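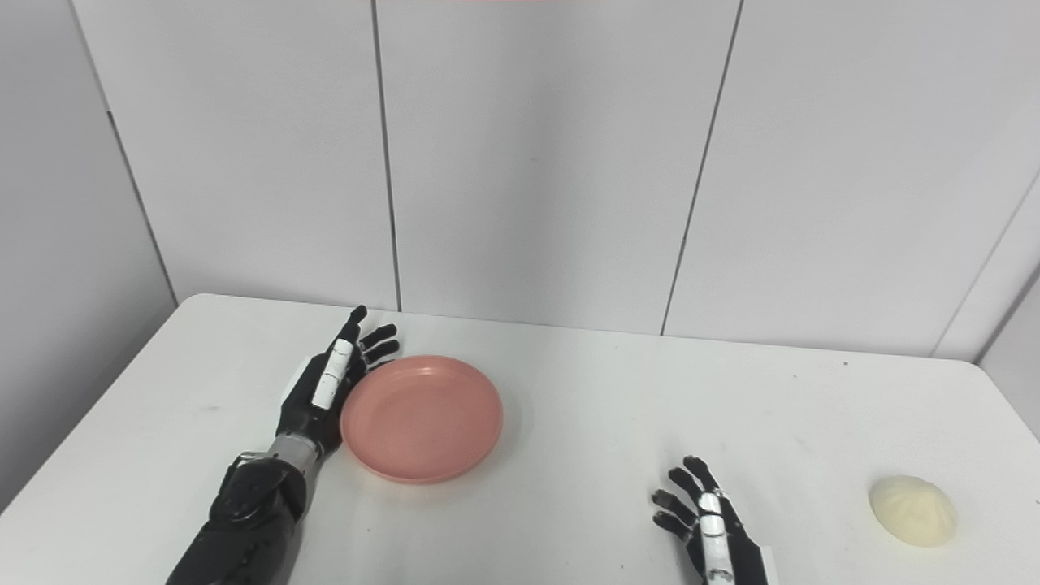
OPINION | Standards and Practice

A task log should say where the bun was

By R. Adamczyk

Most acceptance rules for two-handed food handling score one thing: whether the item ended up on the plate. The draft practice now circulating at Imville does the same. It should be changed before it is adopted.

Take the plate-and-bun task. A pink plate lies beside the left hand, and a steamed bun sits well over to the right, past the right hand. That starting layout decides much of the difficulty. Move the bun next to the plate and the reach gets shorter, the grasp angle changes, and the left hand may have nothing to do. Under the draft, both layouts earn the same mark.

Prukden submitted 798 trials last quarter. Start positions were recorded for 104 of them. The other 694 can be counted, but they can't be compared with anyone else's, and a buyer reading the pass rate has no means of telling which kind of trial produced it.

I would require five entries per trial: plate position, item position, hand pose at start, item type, and the person who set the table. Positions should be measured from a fixed table corner, in millimeters. "Left side" is too loose to repeat.

Soft items need a further rule. A bun that has been gripped once has a different shape, so reuse should be capped at 5 grasps and the grasp number logged. Hemotmont objects that this slows setup. It does, by a minute or so per trial, and the cost should be accepted.

A dented bun on a plate currently passes. The draft has no damage criterion at all, and section 4 is the obvious place to put one. Comments close Wednesday.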